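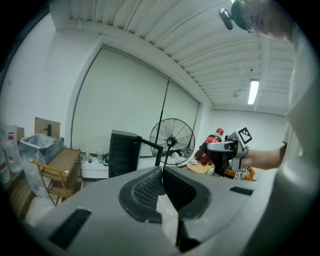
4.2 扉つき収納庫における飲料ボトルの出し入れ

前節では開放棚への配置を扱ったが、扉が一枚加わるだけで作業の様相は大きく変わる。本節の分析は、筆者らが当初予想していた以上に豊かな内容をもたらしてくれた。飲料ボトルを棚に置く、あるいは棚から取るという動作は日常のなかでほとんど意識されない。ところが一件ずつ書き起こしてみると、肘の高さ、手首の返し、キャップの向き、扉の開き具合が互いに細かく影響しあっており、同じ人が同じ棚に向かっていても、まったく同じ経路が繰り返されることはまれである。この多様さこそ、Tisivnessコーパスを編んだ最大の収穫だと考えている。

対象としたのは、ガラス扉を備えた床置きの収納庫に対する出し入れである。参加者は15名、書き起こしの対象となった動作は2617件で、いずれも「接近」「把持または解放」「離脱」の区間に分割した。区間の境界はPejman Aminiが第一次の注釈を行い、Mawar Tjoaがそれを見ずに独立して付け直した。両者の食い違いは、離脱の終わりをどこに置くかという点に集中していた。手が庫内から抜けた時点とするか、扉の可動範囲から外れた時点とするかで、解釈が分かれたためである。議論の末に後者を採用したが、この判断は結果として非常に有益だった。扉の内側に手が残っている短い時間に、次のボトルを選ぶ視線や、隣のボトルをわずかに押して間隔を整える動きが、驚くほど多く含まれていたからである。

作業姿勢は立位と座位の2条件とした。立位では上段への到達が容易で、下段に向かうときに体幹の屈曲が大きくなる。ここまでは予想どおりである。興味深いのは座位で、参加者は棚の高さに応じて腕を伸ばすだけでなく、座る向きそのものを少しずつ変えていた。収納庫に正対して座るよう指示した場合でも、しばらくすると開口部に対して斜めに構える参加者が現れる。扉の縁を避けながら奥へ手を送るには、たしかにこの構えのほうが都合がよい。指示文の段階では想定していなかった工夫であり、注釈作業中に最も話題になった現象でもある。

図4は座位条件の一場面である。開いたガラス扉は収納庫の右側にあり、右手は庫内の上段付近、赤いキャップのボトルの近くに達している。左手は低い位置にとどまっている。
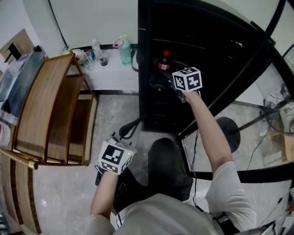
こうした左右の手の役割分担を、本研究では「主手」と「待機手」という語で記述する。待機手という呼び名はやや消極的に響くかもしれないが、その働きは実に多彩である。次のボトルを膝の近くで保持する、扉の戻りを手の甲で軽く止める、体重を支えるために腿に添えるといった使い方が確認された。とくに扉の戻りを止める動きは、経験のある参加者ほど早い段階で現れる。主手が庫内に入ってから扉に気づくのか、入る前に待機手を準備しておくのか。この差は映像を並べてみると一目でわかり、注釈をしていて思わず声が出るほど鮮やかであった。

ボトルの向きにも触れておきたい。ラベルを正面に向けるようにという指示は、どの参加者にも与えていない。それでもボトルを置いたあと、指先でわずかに回してラベルを手前に見せる動作が繰り返し観察された。店舗の棚を見慣れた目が自然にそうさせるのか、隣のボトルとの見た目を揃えたいのか、今回の資料だけでは判別できない。座位で上段に置く場合にはこの回転が省かれることも多く、手首の可動域が限られるところでは見た目の調整が後回しにされるようである。あとからまとめて向きを直す参加者もいて、個人の流儀がはっきり出る部分だった。

次に、ボトルのどこを持つかについて述べる。開放棚では胴の中央を横から持つ例が大半を占めた。扉つきの収納庫では、これに加えて、キャップに近い首の部分を上から持つ例が目立って増える。首を持てばボトルの横に指の厚みを取る必要がなく、隣との間隔が狭い場所にも差し込みやすい。一方で底が揺れやすく、棚板に触れる瞬間に小さく傾くことがある。参加者はこの傾きを手首で吸収しており、底の縁を先に棚板へ当て、それを支点にして立てる方法がよく用いられた。われわれはこの置き方を「縁立て」と名づけ、独立したラベルを与えた。内容物が多く残っているボトルでは重さが縁立てを助ける方向に働くらしく、動きが落ち着いて見える点も面白い。

ボトルを斜めに保ったまま運ぶ経路も、扉との関係でよく説明できる。直立のまま開口部に入れようとすると、上の棚板の下面に対する余裕が小さくなる。そこで入口の手前で傾け、庫内で起こすという二段構えの動きが生まれる。傾ける方向には個人差があり、キャップを先に送る人と底を先に送る人とに分かれた。底を先に送る場合は縁立てへの移行がなめらかで、キャップを先に送る場合は、いったん奥で向きを直す時間が加わる。ただし後者には、取り出すときに首をそのまま持てるという利点がある。どちらが優れているかを単純に決められないところに、この作業の奥深さがある。

扉そのものの扱いについては、開けたままにしておく方略と、一本ごとに閉じる方略を区別した。連続して何本も補充する課題では前者が自然に選ばれる。開けたままの扉は床の上に張り出し、作業者の動線を片側から狭めるため、空のボトルや段ボール箱の置き場所は反対側に寄る傾向を示した。Kermani配置とStinholm配置の比較でもこの傾向は共通しており、収納庫の周囲に残す余白は、扉の側とその反対側とを分けて考えるべきである。足もとの物の位置まで含めて記録したことが、ここで大きく役立った。

なお、透明な扉は開いた状態でも向こう側の物が見えるため、手を通せる空間と見えている空間が一致しない。扉越しに見える物へ手を伸ばしかけて止める動作は、数としては少ないものの、確かに存在した。注釈ではこれを失敗に含めず、「経路の再選択」として扱っている。止めたあとの手が扉の縁に沿って回り込む動きは見事で、視覚による予測と修正の速さをよく伝えている。Ovance形式の注釈ファイルには、再選択の直前に注視していた位置も併記した。

以上の観察を踏まえ、次節では縁立てと再選択の二つを取り上げ、棚の段ごとの所要時間との関係を検討する。段の高さの定義は付録に示したものに従い、扉の開閉に要した時間は所要時間に含めない。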